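Home About Archive Projects Recipes Contact

Teal, and the back room

10/5/26

I've been putting off writing up the back room until it was finished. It still isn't finished, but it's close enough, and two people have written to ask what color I ended up using and how many coats it took. The color is teal. I'll get to the coats.

When we moved to Brultton in March the back room was beige. The walls were beige, the shelves were beige, and the inside of the closet was beige too. The long work table had been varnished so many times it had gone orange. I used the room that way for a few months. I sorted mail in there, fixed a lamp, and cut out the fabric for the kitchen chairs. It was fine to work in but I never liked walking into it.

Homa Nouri came over to look at it with me. She paints sets for the community theater and has strong opinions about blue. She told me to pick one big flat area and make it the color I wanted, then leave everything else alone until I'd lived with it. I had planned to do the whole room in one go, so this was a smaller job than I'd pictured, and I was glad to hear it.

I bought four sample pots at Turner. Two were greens that looked gray once they were up, and one was a navy. The fourth was the teal, made by Itow, and I knew when I opened the lid. I painted a square of each on a piece of cardboard and moved the cardboard around the room for a week. In the morning the teal looked more green. At night under the ceiling bulb it looked more blue. The navy looked black all day.

Then I went back for a full can. The sample pots come in a slightly shinier finish than the cans, and I hadn't noticed that on the label. Mine is eggshell. If you're matching to a sample, check this before you pay.

For prep I did what the can said and a little more:

Washed everything with sugar soap and let it dry overnight.
Sanded with 120 grit, then 220.
Filled the old screw holes and the long gouge.
Sanded the filler.
Wiped down twice with a damp cloth.
One coat of gray primer.

The gouge took me three tries. The filler kept shrinking back and leaving a dip I could feel with my thumb. My cousin Nima lent me a wider knife and that fixed it. I still have the knife, Nima, it's on the hook by the door.

Gray primer was Homa's suggestion too. I would have used white. She said white under a mid-tone like this one means an extra coat, and she was probably right, although I only have the one result to go on. I used two coats of teal with a foam roller and a third on the part nearest the window where the second had gone on thin. Drying time between coats was longer than the can claimed. I gave each one a full day.

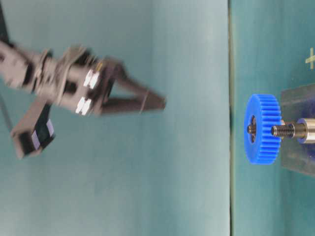 Teal is harder to judge than any other color I've painted with. I must have described it five different ways to people over the phone. Part of the trouble is that a big plain area of it never reads as one color. With nothing printed on it and no texture to look at, the blue gets slightly darker toward the edges and goes pale in the middle, almost a grayish cyan. You'd swear those were two different cans of paint. I spent an evening going back and forth over whether my third coat had dried lighter than the rest, and then I taped a scrap of painted card in both places and the scrap changed as well. So it's the light. If you're about to repaint a patch of teal that looks washed out, try the card first.

Dark things show up very well against it. I didn't expect that. My scissors have black handles and I used to lose them on the orange varnish at least once a day. White stands out even more. Dust is worse than it was, or I see more of it, and pale thread is the worst of all. I keep a damp cloth in the drawer now and go over everything when I stop for the day.

The roller matters more than the brush. I started with a cheap medium-nap roller from the garage and it left an orange-peel texture that caught the light. I sanded that off and went to foam, and the finish came out smooth. Don't press hard. Don't go back over a section once it starts to drag. I did this in one corner and you can find the spot if you know where to look, so I've put the tape dispenser there.

What I'd change: I would have taken the shelves down. I cut in around the brackets with a small brush and it took longer than all the rolling put together. Two of the brackets have teal on them. I'd also have bought a better tray. The one I used had a split in it, and there's a line of blue drips going out through the hall to the sink that I've been scraping off with an old library card.

Golshifteh, my sister, thinks the whole room should go teal now. Her argument is that the beige looks worse next to it. She's right that it looks worse. I'm leaning toward a plain off-white for the walls, something with no yellow in it, and leaving the shelves for the winter. Ardalan Kermani across the street did his hallway dark blue all the way up, ceiling included, and it looks very good, but his hallway has a skylight and my back room has one window facing the fence.

The ceiling bulb has to change too. I bought one at 875 lumens to replace the old one at 400, and it's a cooler white, so the teal looks bluer in the evening than it did. I like it better. It does make the beige look a little pink. I'm going to try a lamp at the far end of the room before I decide on anything else.

Someone asked about cleanup. It's water-based, so warm water and dish soap while it's wet. Once it has dried on your hands, baby oil and an old washcloth worked for me. It did not come out of my gray sweatpants.

Fatemeh Ghorbani asked whether the paint has held up to hot mugs. I haven't tested that on purpose. I've put a mug down a few times and there's no ring yet, but the can says it needs 35 days to cure fully and I'm not there. I use a coaster when I remember.

The leftover paint is a little under half the can. I wrote the room, the finish and the color number on the lid in marker, and the number is 1663 for those who asked. It goes on the closet door next, once I've found the hinge screws I put somewhere safe.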